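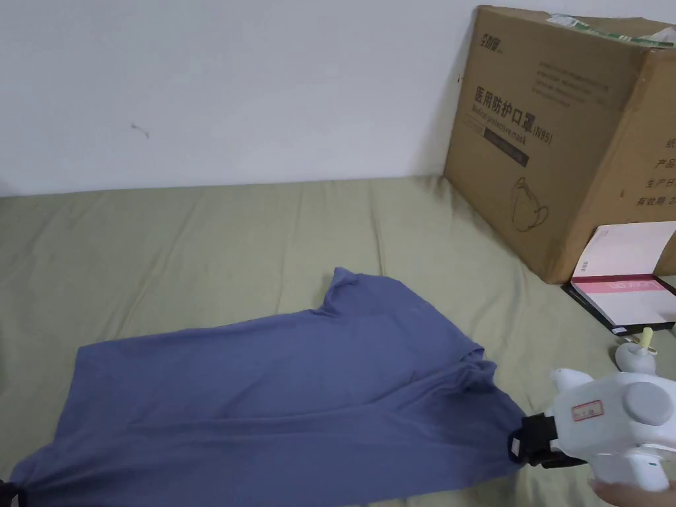

Top sheet: yes or no?

huia_d
Posted 27/03/2019
Moved in with my partner in December and have learned that he considers the top sheet "a hotel thing." He sleeps under a bare duvet like a Viking. I was raised with a fitted sheet, a flat sheet and a blanket. We own 3 flat sheets and all of them are in a closet, folded, judging me. Who is right?

quinlan77
He is. The duvet cover IS the top sheet. You wash the cover. Done.

Jolene K
You wash the cover, quinlan? How often? Be specific.

quinlan77
Regularly.

Jolene K
So Christmas.

merrick_e
Team top sheet here, 30 years married. Stuffing a king duvet back into its cover is a two-person job and one of those people always ends up inside it. A flat sheet goes in the wash and comes out and you're finished.

lukian_p
Look up the burrito roll. Cover inside out on the bed, duvet on top, roll, flip the ends. Takes me 3 minutes.

merrick_e
I have tried the burrito. I made a burrito.

huia_d
OK but my actual problem is that when I do put the flat sheet on, it's in a knot at our feet by 2 am. He says this proves his point.

Eyerusalem
Hospital corners, and tuck the foot in deep before you do the sides. Also check the size. A queen flat on a queen bed leaves you almost nothing to tuck if the mattress is thick. I buy one size up.

lukian_p
Tucked feet is how they keep you from escaping. No thanks.

quinlan77
Agree with Lukian. Also nobody in my house has complained.

Jolene K
Don't you live alone?

quinlan77
Not relevant.

Eyerusalem
Huia, you could also each have your own cover. He gets his duvet, you get your sheet and blanket. We switched last winter and I haven't woken up cold since.

huia_d
Floated this at dinner. He asked if we were breaking up. Ordering a king flat tonight, will report back.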